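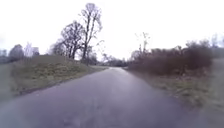
Lane following without markings: Grakosik 3 planner update
2024-12-25

The Grakosik 3 branch is now the default on the Tuvstead test vehicle. The main change is in road-edge estimation. The old module fitted a line to painted markings and fell back to kerb height, so it returned nothing useful on a bare asphalt lane with grass verges. The replacement segments drivable surface directly and fits a centreline to the result, with a confidence value for each side.

Soft boundaries remain the hard case. Where grass encroaches on the asphalt, the two edge estimates drift independently and the planner used to follow whichever moved last. Karabo Masilela has added a width prior that tapers with distance, and low-confidence edges are now held for 95 ms before the controller sees them.

Ntombi Buthelezi re-ran the Clonia logs against the new build. Of 297 segments, 151 had previously triggered a fallback stop - the new build stops on 3. All 3 involve blurred input against a bright sky, and are open in the tracker under perception.

The Dewulf replay tool needs its config regenerated before it will load the new message type. Logs recorded before May must be converted first.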